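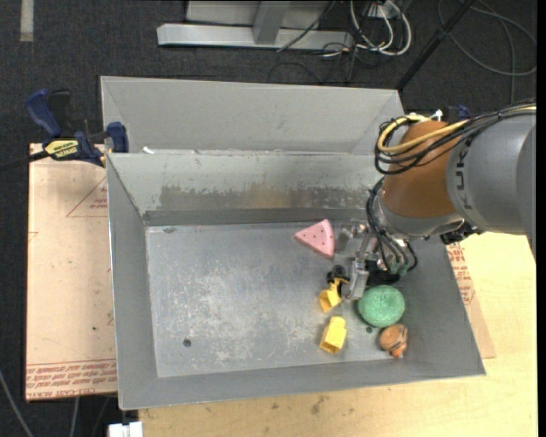
About Rallel

Rallel is a calibration and repair shop for weighing equipment. We work on bench scales, floor scales, hanging scales, hopper scales and the indicators that go with them. Our main shop is in Trimville, and a smaller receiving counter is open in Pollock for customers on the east side of the county.

Most of our customers use a scale every working day and think about it only when a reading looks wrong. They include feed stores, produce packers, scrap yards, shipping departments, bakeries and school laboratories. A scale that is used to set a price has to meet legal requirements as well as practical ones, and a large part of our work is keeping that kind of equipment within its permitted error between official inspections.

How the company started

The business opened as a repair counter at the back of a hardware supplier and handled mechanical scales only: beam scales, dial scales and a few old platform scales with lever systems under the deck. Load cells replaced levers in most new equipment, and the shop added an electronics bench to keep up. We still repair mechanical scales. Parts for the older models are often no longer sold, so pivots and bearings are made in house when the customer wants to keep the scale in service.

The name Hallel appears on older stickers and service tags. It was the trade name used before the Pollock counter opened. Records filed under that name are kept with our current records, and a Hallel tag number can be given over the phone in place of a Rallel job number.

What we do

Calibration. Each scale is tested as found, before any adjustment, and the results are written down. If it is out of tolerance it is adjusted and tested again. Both sets of results go on the certificate. Customers sometimes ask us to leave out the as-found figures. We do not do this, as those figures are the only evidence of how the scale was behaving while it was in use.

Repair. Common faults are damaged load cells, water in the junction box, worn feet, bent decks and broken cable shields. A written estimate is sent before parts are ordered. If the repair would cost more than a comparable replacement, the estimate says so.

Installation. We set up new scales bought from us or from other dealers. Floor scales need a level, stiff surface, and a site check is done first. Where a floor is too uneven for the leveling feet to correct, the work is postponed until the floor has been repaired.

Rental. Bench and floor scales can be rented by the week while a customer's own unit is in the shop. Rental units are calibrated before they go out and checked again when they come back.

Test weights and method

Shop weights are sent out on a fixed cycle to an accredited laboratory, and the certificates can be viewed at either counter. Weights are stored in lined cases and handled with gloves or lifters, depending on size. Cast iron field weights are a different matter – they travel by truck, pick up dirt and lose paint – and are checked more often as a result.

A standard test covers zero return, increasing load, decreasing load, repeatability and corner loading. For corner loading, the same weight is placed over each support in turn and the readings are compared. A scale can read correctly in the center and still fail at one corner, usually from a damaged cell or a foot that is not carrying its share. Electronic scales are powered up and left to settle before any readings are taken.

Tests are run at several points across the range, up to 100 percent of capacity where the site allows. Very large hopper scales are sometimes tested with a combination of weights and substitute material. When that method is used, the certificate states it.

People and training

We have 19 employees across the two locations. Of these, eight are field technicians and four work full time on the repair bench. The rest cover receiving, dispatch, parts and accounts. New technicians start at the bench and move to field work after they have completed supervised tests on each class of equipment we service. Nearly all of our field technicians came up this way.

Refresher training takes place each October, when outdoor work at grain sites has begun to slow. It covers changes to the rules, changes to our own forms, and any fault that was seen repeatedly during the year.

Sending equipment to us

Bench scales can be left at Trimville or Pollock during counter hours. Please include the power supply and any connecting cables, and remove pans or trays that are not part of the weighing platform. Food residue should be cleaned off before drop-off. Tape a note to the scale with the company name, a phone number and a short account of the fault, including the load at which it occurs if known.

Floor scales, hopper scales and anything that is bolted down are serviced on site. When booking, have the capacity, the indicator model and the cell type ready if they can be read from the plates. Access matters too: dispatch will ask about door widths, dock height and whether a forklift is available to move the weights.

Pollock is a receiving counter only. Scales left there are moved to Trimville for testing, and can be collected from either location.

Page last updated October 9, 2025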